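Outreach and Records Assistant, part time - Paisan Open Meetings Project

Posted in: Jobs, Civic and Legal

OK so we need someone and we need them soon. Short version first, details under it.

Part time, 13 hours a week to start. Paid hourly. Mostly from our office in Drulness, some evenings out at town meetings. Start in September if you can, earlier if you can't wait. Contract runs through the end of the budget season and then we look at it again together.

Who we are

The Paisan Open Meetings Project helps regular people speak at public meetings. Town council, zoning board, school board, county commission, the water district if it comes to that. We also file records requests when towns won't hand over minutes or recordings, and once in a while we help somebody find a lawyer when a chair has cut them off or thrown them out for what they were saying. We are not a law firm. We don't back candidates. We don't care which side of a zoning fight you are on and we have helped both sides of the same one, in the same month, which made for an awkward waiting room.

Staff is small. Irja Saarela runs the office and would be your boss. Zinash Birhane does the legal side - she reads every rule and ordinance that comes in and writes the letters. Aarne Kettunen goes to the meetings and has done for years. You would work with all three but day to day it's Irja.

Why now

Three towns in our area have rewritten their public comment rules since spring. Sign-up cards due by noon the day of the meeting. Speakers told to give a home address out loud. One board, the Stomia planning board, moved comment to the very end, after the votes, so people sit there until 11 p.m. to talk about something already decided. And there is a new draft going around that bans "personal remarks about members or staff" with no definition of what that is. Zinash has opinions on that one. She thinks that at least part of it can't stand under the First Amendment, and we are writing to the township now, before it gets adopted.

So the phone is ringing. We had around 200 calls and emails over the summer and a lot of them got a slow answer or a very short one. Not good. People call us the afternoon of the meeting, scared to go up to the microphone, and they need a person.

What you would do

Answer the phone and the inbox. Biggest part of the job. Find out what town, what board, what happened, what they want.

Keep the meeting calendar. Agendas get posted late, changed, pulled. Somebody has to check them every morning and tell the rest of us.

File records requests and keep track of the due dates. We have a template, it's fine, you will get sick of it. Follow up when the town goes quiet. Write down who you talked to.

Go to meetings, usually 2 evenings a month. Sit in the back, take notes on how comment is handled. Time limits, who got cut off and at what point, whether the rule was read out. You don't speak for us at meetings, Aarne does that when it's needed.

Help set up the speaker workshops. Chairs, handouts, sign in sheet, coffee. Practice rounds with a timer. If you turn out to like it you can lead one by winter.

Some data entry. All the notes go in one spreadsheet called Adaren (old name, long story, ask Irja). Columns are weird. We know.
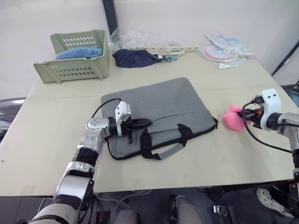
Hours are flexible except the afternoon block, 2 to 5, when most of the calls come in. We would want you on the phone for that at least three days out of the week, and you can pick which ones with Irja. Evening meetings count as paid time from when you leave the office until the gavel, plus mileage if you drive your own car. If a meeting runs past midnight take the next morning off, please, don't be a hero about it.

What we are looking for

Somebody who can listen to an angry person and get the facts down without making them angrier.

Clear plain writing. Short emails. No legal training needed and we mean that, we would rather teach you the rules our way.

OK with people you disagree with. This comes up in every interview and we will ask you about it straight. Callers will have views on religion, immigration, schools, policing, guns, you name it, and some of them you won't like at all. They get the same help as everybody else. If that is going to eat at you then this is probably the wrong job and no hard feelings.

Good with dates. A missed deadline on an appeal means somebody loses their shot at the record.

A second language is a big plus. Spanish most of all, also Ukrainian and Amharic as we get calls in both. Nadiia Palamarchuk covers Ukrainian for us on a per-call basis but she has another job and can't always pick up.

You need to be able to get to Drulness and to evening meetings in the county. Bus works for the office, not so much for the townships after dark. If you don't drive tell us and we will sort out rides with Aarne, it can be done.

You can't currently hold elected office or sit on a board in the county, and you can't work for a campaign while you are here. Attending your own town's meetings as a resident is fine, just tell Irja ahead so that nobody thinks you are there for us.

What you get

Hourly pay at the same rate as our last hire, which we will tell you on the first call so you don't waste your time. Paid sick time from day one. Phone stipend. Training the first month, most of it sitting next to Irja and listening in. Zinash does a run through of open meetings law and records law, two afternoons, bring questions. No health insurance at this number of hours, sorry. If the hours go up to full time next year, and we have asked for the money, it would be included.

The office is on the second floor, there is an elevator, and the restroom on our floor is accessible. Let us know if you need anything different for the interview or the job.

How to apply

Email the office with the subject line RECORDS ASSISTANT so that it doesn't get lost with everything else. Send:

A resume, one page is plenty. Volunteer work, church work, union work, PTA, all counts.

A short note, half a page, about a public meeting you went to or watched online. Any meeting anywhere. What happened during comment, and did you think it was run fairly. We read these first, before the resumes.

Two people we can call. One of them should have worked with you, paid or not.

Please don't send writing samples or transcripts, we won't get to them.

We are reading as they come in and will close when we have someone, so sooner is better. First call is with Irja, fifteen minutes or so. Then one interview in person with her and Zinash, and we will ask you to take a practice phone call while you are here. Aarne plays the caller. He is loud, dont take it personally.

Everybody who applies hears back, yes or no. If you have applied with us before you are welcome to try again, just say so in the note.

Questions before applying go to Ritva Toivonen at the front desk, mornings only. She can't tell you if you will get the job but she knows the bus times and the parking and pretty much everthing else.

We hire without regard to race, religion, sex, age, disability, national origin, veteran status, sexual orientation, gender identity or how you vote. A past arrest or conviction does not rule you out, and we don't ask about it on the first call.

Please pass this on if you know somebody who would be good. Library boards, ESL classes, retired teachers, court clerks looking for something part time - all of those have worked out well for us before.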